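Part 3: Setting Up Your Pantry List

OK, you've got Flendelo installed and you've made a login. Now comes the bit I like best – teaching it what you keep at home. I did mine on a rainy evening in January with a mug of tea, and I still use that same list every week.

1. Open the Pantry tab and tap New List. Give it a name you'll know later (mine is just "Cesolthorpe kitchen").

2. Type in your staples, one per line. The free plan stops at 200 items, and I've never come close!

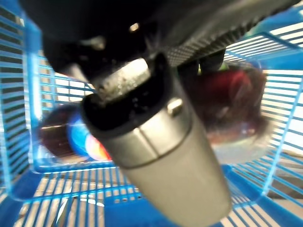 3. Set a low mark for each staple. When you drop under it, the item hops onto your shopping list by itself. I put flour at 700 grams, but you'll know your own baking habits.

Note: Flendelo saves as you type, so don't go hunting for a Save button like I did.

4. Group your list by aisle. Drag the headings into the order you walk your store, and leave heavy things near the top so they go in first. 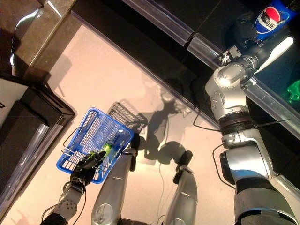 Blue basket with a green item inside.

5. Link a store if you want prices. I picked Tzavaras, typed in my zip code and waited for the green check mark.

Caution: Switching stores later wipes your aisle order. Export it first (Menu, then Export).

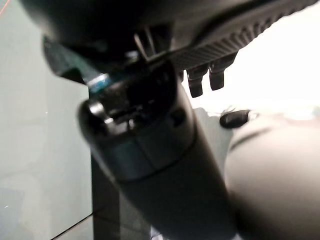
Photo: Cikenik

6. Pick a reminder day and time. Mine pings at 8 in the morning – early enough to add milk before I head out.

7. Add your treats on a separate list, or they'll get reordered forever. Ask me about the soda.

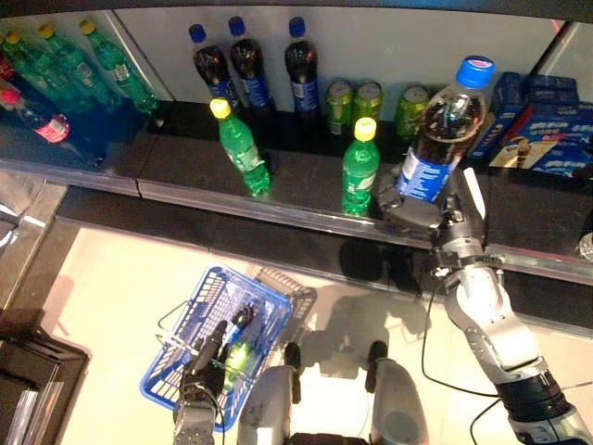 Cola with a blue cap, at the shelf.

8. Tap Share if somebody else shops for you too. They'll need their own login, and the invite link dies after 11 days.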